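An open afternoon with the robots

09/07/2021

I have lived two bus stops from the Gumport building in Fesbridge for years and until last week I had only ever used its car park to turn round in. Then a leaflet came through the door promising an open afternoon, live robots and refreshments. I went for the robots. The refreshments were a tray of shortbread guarded by a man who clearly wanted it himself.

I'd pictured sparks and clanking. What we got was a warm room upstairs, almost 100 people fanning themselves with leaflets, and a very large screen. The project is called Usuga, and most of its work happens in simulation. The robot practises inside a computer, over and over, and breaks nothing that costs money. I wish I'd learned to drive that way, and so does my old neighbour's gatepost.

The woman giving the talk was good. She told us that picking up a ball is easy to describe and miserable to teach, and that the arm had spent its early days swiping at thin air with great confidence. A boy near the front asked if it ever got bored. She said no, but she did.

Then they let us have a go. You got two minutes each at a keyboard — the queue went out to the stairs — and the job was to bring the gripper down to the ball. I pressed what I was told was "left" and the arm did something I can only call a shrug. My second attempt was worse. The boy from the front row managed it at once and was unbearable all the way to the shortbread.

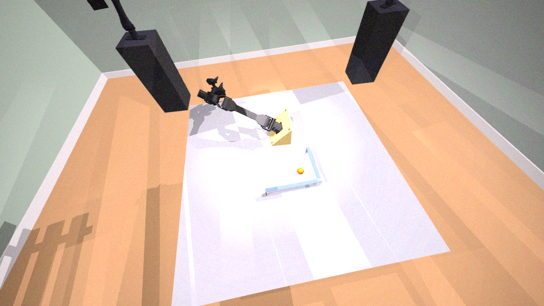
The practice room, with the orange ball in its corner and the arm reaching the other way.

I came home with a pen, a sticker and more respect for my own elbow. They're doing another one in October, over at the Astesbridge site, with real arms this time and a proper café downstairs. I've put my name down. I may practise with an orange and the kitchen tongs beforehand.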